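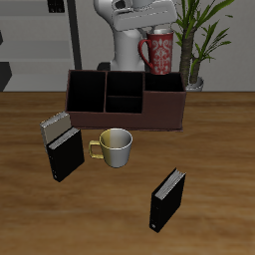
Flivora Tabletop Scenes: Frequently Asked Questions

Last updated in May. If your question is missing, please write to the support desk through the form in your Ustis account.

General

What is Flivora?
Flivora is a package of ready simulated tabletop scenes for testing and training robot manipulation. You get the scenes, the objects, the task definitions and a scoring tool. It is made and sold by Ustis. It does not include a physical robot and you don't need to own one for using it.

Who is it for?
Our customers are mostly small research groups, university courses and companies which want to compare control policies before they reserve time on real hardware. If you are looking for a program to run a factory cell, Flivora is not the right product for you.

What do I receive when I buy?
One download with 300 scenes, the object library, the task files, the scoring tool and the manual as PDF. The object library has 1462 objects, and every object has a collision shape and a mass. The license key arrives in a separate email. Please check the spam folder before you contact us, this is the most common ticket we receive.

Is there a trial version?
Yes. The trial contains 18 scenes from the desk and kitchen groups and has no time limit. The scoring tool works completely in the trial, but the results file can not be exported.

Scenes and tasks

What kind of tasks are included?
Most of them are pick and place tasks with household and office things: put a mug into a compartment of a desk organizer, stand a book between two others, move a cup away from the edge, close a drawer, stack bowls. Each task has a written instruction in English, a start state and a goal check.

How is success decided in the organizer tasks?
The goal check looks at the final position of the object. The lowest point of the mug must be inside the named compartment, the gripper must be open, and the mug must stay there for two seconds. If the mug is only resting on a divider wall, the attempt is counted as failed. We had many discussions with customers about this rule. You may change it in the task file, but then please say so when you publish your numbers.

Why are there objects on the table that the instruction does not mention?
They are distractors. A policy which works only on a clean table is not very useful, so we leave other cups and books near the target. There are three levels of distractors: none, light and full. The default is light. In the task file the setting is called "clutter."

Can two cups be present in the same scene?
Yes, and in this case the instruction always gives enough information to choose the correct one, for example by color or by handle. If you find an instruction that fits to two objects, please report it as a bug.

Can I change the background?
You can switch the room, the table surface and the light separately from the task. Plants, shelves and other furniture behind the table are only for the look and have no collision shape, with the exception of the "narrow room" group. In that group the arm can touch the furniture, and a touch ends the attempt.

Can I add my own objects?
Yes. The import tool accepts OBJ and GLB files. You have to give the mass and the friction by yourself; when you leave these fields empty, the import stops with a message. Thin objects like paper sheets are not supported at this moment. Deep objects with a narrow opening, such as vases and tall organizers, need the option "split collision shape," otherwise the simulator treats the opening as closed and nothing can be put inside. This is explained in chapter four of the manual.

Robot arms and grippers

Which arms are supported?
The standard package contains one generic seven-joint arm with a two-finger gripper. Other arms can be loaded from a URDF file. We test our own arm with every release. For imported arms we can help with loading errors, but we can not promise that all the scenes are reachable.

The arm stands behind the objects. Can I move it?
Yes, the base position is a setting in the scene file. Please be careful with the scenes that have a tall object close to the rear edge of the table. If the base is moved to the side, the elbow may hit this object before the gripper arrives. The reach check in the scene editor will show it in red.

Why does the gripper let the mug fall when I turn it?
In most cases the closing force is too low for a wide mug. Raise it in small steps. If it does not help, look at the time step of the physics: with a large time step the contact between the fingers and a curved surface is not stable. A grip from above on the rim is usually more difficult than a grip on the body.

Installation and compatibility

What computer do I need?
Any recent Linux computer with a dedicated graphics card. It is possible to run without a display on a server. Windows is supported only for the scene editor. We do not have a Mac version and none is planned.

Does it work together with Skulon?
Skulon, our tool for recording episodes, reads Flivora scenes directly. You need Skulon version two or newer. Recordings made in version one must be converted first, and the converter is found in the same menu as the export.

I have scenes from Alipour. Can I still use them?
Alipour was the name of our older scene package, and we stopped selling it. The scenes open in Flivora, but the lights will look darker and the goal checks must be written again. Owners of Alipour get a lower price for Flivora, please ask before you order because it can't be applied afterwards.

License and payment

How many people can use one license?
One license is for one laboratory or one team at one address. Students are included. Home use by team members is also allowed.

How many attempts can I score?
On your own computer there is no limit. Our hosted scoring service includes 3000 attempts each month. Unused attempts are not moved to the next month.

May I publish pictures and videos from the scenes?
Yes, in papers, talks, course material and on websites. Please name Flivora in the caption or in the credits. You may not publish the object files themselves.

Can I get my money back?
If you did not activate the license key yet, yes, in full. After activation we can only exchange the license for another product of Ustis. For this reason we ask everybody to run the trial first on the same computer where the full version will be installed.

How do I report a bug?
Send the scene name, the random seed and the log file. Without the seed we usually can't repeat the problem. Support is answered from 9 a.m. to 5 p.m. Central European Time, and questions that come in during the evening are answered on the next working day.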